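How to budget for your first robot arm (small team version)

Posted 3/8/21 by Toàn Võ

Writing this fast, quote round starts this week and three people have asked me for the same notes. It's how we do it at Plinent. Small shop, one arm, one more on the way. Adjust for your own place.

Step 1. Write the job down first

One page. What gets picked up, where it goes, how often, who stands nearby. No model names yet. If you start with a model name you end up writing the job to fit the arm, we did that the first time and paid for it.

Put the heaviest item on the page. Also the widest. Weight of the gripper counts against payload, people forget that every single time.

Step 2. Split the budget into lines

Don't ask for one big number. Lines we use:

Arm and controller
Gripper, plus spare fingers
Mount or stand
Workstation PC and network card
Table, props, fixtures
Safety (e-stop, guarding, floor tape)
Shipping, customs, import paperwork
Training and setup days
Spares and repairs

The arm line is the one everybody argues over. The rest is where the money leaks out. Our last gripper order was missing the flange adapter, 300 dollars and a two week wait. Cable set was another line nobody had put in.

Step 3. Mock it up in sim before you sign

Cheapest step on the page. Most arm makers have a model file you can download. Build the table, drop the arm next to it, put stuff on top and see what it can get to. You don't need pretty. You need the table height right and the base in the right spot.

We did a kitchen layout for the Lekham job. Clutter on purpose, mixed sizes, because a clean table tells you nothing about reach over things.

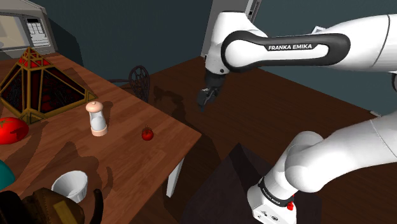
Kitchen mockup in sim: Franka Emika arm beside the plank table, gripper empty and out past the table corner.

What to get out of the mockup:

Base position. Beside the table or on it, changes the stand you buy.
Far edge reach. Put the tall things back there, a microwave is good, and try to get in front of it and around it.
Small things. Can the fingers close on a cherry tomato? Will they open wide enough for the big one? If not that's a second set of fingers, new line.
Elbow room. Swing the arm through the whole job and watch the elbow, not just the hand. Walls and chairs count.
Camera spots. Wherever the arm blocks the view, you need a second camera. Add it to the sheet.

Save the file with the quote. When someone asks in November why you bought the taller stand, you have the answer.

Step 4. Get 3 quotes, same wording

Send everybody the identical page from step 1. We went to Desteck, Lâm and one direct from a maker. Ask each one for:

Price with and without gripper
Lead time in writing
Warranty, and who pays freight on a return
Software license, one time or yearly
What is NOT in the box

That last one is worth the whole email. Desteck's quote looked higher till we saw it had the e-stop and mounting plate in it. Lâm had those as extras, 1315 for the two together. Came out close to even.

Step 5. Floor and power

Go measure. Door width, outlet type, distance to the network drop. Check the floor is level where the base goes. If the stand bolts down, ask the landlord now, took us a month to get a yes.

Step 6. Hold some back

We keep 1000 unassigned for the first few months. Went on fingers, a longer cable and a replacement bowl set. If you don't spend it, fine, roll it into spares.

Step 7. The approval sheet

Single page for whoever signs. Job in two lines, total, the lines from step 2, one picture from the mockup, lead time. Leave the spec tables out, attach them seperately. Ours got signed same day, the earlier six page version sat for weeks.

Order of ordering

Longest lead time first, so usually the arm, then gripper and adapter together. PC last. Table and props whenever, but build the real table to the sim dimensions and dont let anyone "round up" the height. Ask me how I know.

Blank budget sheet is on the shared drive under Plinent / purchasing. Copy it, don't edit the orignal please.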